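Tallden hand-held gripper, second revision: review after a month of policy training

Reviewed by Chukwuemeka Usman

We bought the Tallden to replace a teleoperation setup that took two people to run and produced too little data. The question for this review is narrow. Can demonstrations recorded with the hand tool train a grasping policy that runs on a fixed arm, with no arm data in the training set?

The tool is a trigger handle, a parallel linkage, two fingers and a wrist-level camera mount. Kundside sells it as a kit. Assembly took an afternoon, most of it spent on the linkage, where the supplied shims are too thick and have to be sanded. The printed instructions give the shim order backwards. The online version is correct.

Recording is simple. The operator holds the trigger open, approaches, closes, lifts, places and releases. Finger width is read from the video and not from an encoder, so the fingers have to stay visible for the whole episode. Lighting matters more than the manual admits. Under our overhead panels the width estimate was stable. Near the window it drifted through the afternoon, and we discarded everything recorded there.

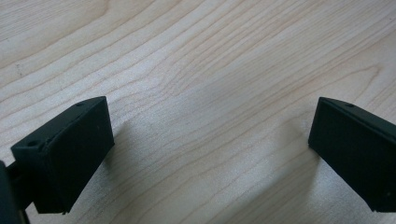

Width calibration is done with the jaws fully open over a plain surface, then fully closed, and is repeated at the start of each session. Skipping the repeat cost us more than any other mistake. The linkage loosens slightly with use, and a policy trained on mixed calibrations closes early. We saw this on the arm as a grasp that stopped short of the object and then lifted nothing.

For the main test we collected 1000 demonstrations of a single pick-and-place task in March, split among 5 operators. The policy was a standard diffusion model with a short observation history, trained from scratch. Evaluation was on a fixed arm carrying the same fingers and the same camera mount, 40 trials per condition, object positions drawn from a list prepared in advance.

With matched latency the policy succeeded in 30 of 40 trials. Without latency matching it was unusable: the arm overshot, corrected and overshot again. Tallden's software includes a latency tool, but it measures the camera only. Gripper delay has to be measured separately and entered by hand in the config file, in seconds, although the field is labeled milliseconds.

Most of the failures were at the edge of the workspace, where the operators had approached with a wrist angle the arm could not reach. Filtering the demonstrations against the arm's kinematics before training should help. We have not yet rerun the evaluation with the filter on, so I make no claim about the size of the effect.

We also tried the Pestent fingers, which fit the same mount. They are softer and grip thin objects better, but they flex under load and the width estimate suffers. I would stay with the stock fingers for anything rigid.

Export to the Pastor dataset format works. Timestamps survive the conversion, calibration metadata does not. Keep the original session folders.

Recommended for labs that already have an arm and can measure their own delays.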